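4. Running the Reading Night

The reading was held on a Wednesday in the back room of the Clevholm, a bar near campus that hosts small music acts on weekends. We chose it over the college library for two reasons. The library closes at 8, and our survey showed that students in evening classes wanted a start time of 7:30 or later. The bar also let us have the room free as long as people bought drinks at the counter.

Four writers read. Each had 15 minutes, followed by a short break for questions. Two were students from our own program, one was a local poet, and the last was a retired teacher who writes ghost stories set in the river towns north of here. We put the ghost stories at the end. Several people on the comment cards said they had stayed for those.

Our anthology, Sedon, was on sale at the door. It is a 5 dollar paperback with 17 pieces of short fiction and poetry, all submitted by students during the spring. Jad Sfeir did the editing and Dalal Dabbas handled layout and the print order. The printer, Kuhlmann, needed the files two weeks earlier than we had planned for, so the last round of proofreading was rushed. There are errors on three pages, and one author's bio is missing its final sentence.
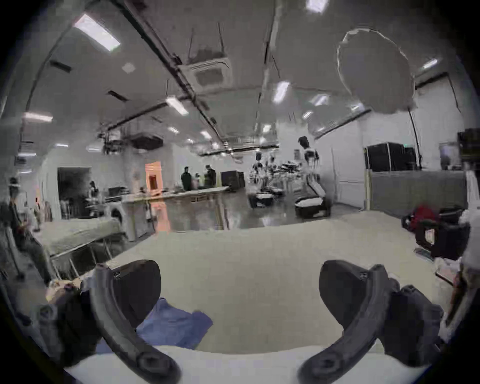 Figure 3. Blue cloth on a pale work surface.

4.1 Publicity

We had 2,000 bookmarks printed with the time and place on one side and a line from the anthology on the other. They went to the two campus coffee shops, the town library and the used bookstore. We also posted on the events page run by Falent, the student arts group. When we asked people at the door how they had heard about the reading, most named a friend or the events page. Very few named the bookmark. We would print far fewer next time and put the money into a second ad in the college paper.

4.2 Sales and donation

Sales of the anthology on the night came to 324 dollars after change was counted out. All of it goes to the adult literacy program at the town library, as stated on the poster. Printing was paid for out of our project grant, so no costs were taken from sales. The remaining copies are at the used bookstore, which has agreed to sell them through June without taking a share.

4.3 Problems

The microphone cut out twice during the second reader. The bar had told us to bring our own cable and we forgot, so we used an old one from behind the stage. The room was also hard to find. There is no sign from the street, and at least one group walked in after the first reader had finished.

We did not collect email addresses. This was in the plan (see Section 2) but the sign-up sheet was left in Dalal's car.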